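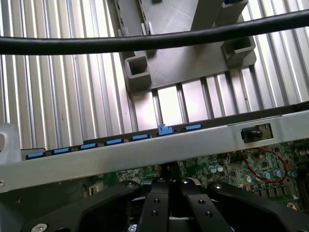

About Buvalent

We try out grippers so you don't have to buy three and send two back. That's the short version. Small company, one long workshop, far too many cables.

Buvalent started as a side job inside Josura, testing wrist cameras for a packing line. The line got cancelled, the test bench didn't. We moved out in May with two arms, a box of fingers and a slotted table, and have been at it since.

What we do now — mostly computer hardware. Old desktops and servers, memory, drives, connectors. Fiddly stuff with latches. You send us your gripper, arm, camera or controller, we run it against the same jobs as everything else and write up what happened. Good or bad. A standard run is 300 attempts per job, same start positions, same lighting. Short run is 73, for people in a hurry (most people).

Fixtures are printed in house, grey because thats the reel we bought the most of. Files go out with the report so you can print your own and check us.

Things we compare most: narrow parallel fingers against wide ones. Wrist camera only, or wrist plus a fixed one. Controllers, when somebody sends one with a manual. Finger swaps take 15 minutes on a good day.

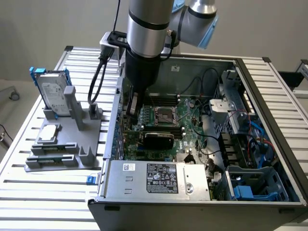
Do you need our whole robot, or just the gripper?

Just the gripper is fine in most cases, as long as you send the mounting drawing and the cable pinout with it. If it only works with your own arm, send both.

Reports are plain. Tables, video clips, a page of notes. No scores out of ten. We've done 224 of them so far, the longest for Yimyam, who wanted every finger pad they make tried on the same drive carrier.

Visits welcome, we're on the Nurnberg road behind the tyre place. Ring first — the bell dosen't work. Parcels to the side door before 4pm please.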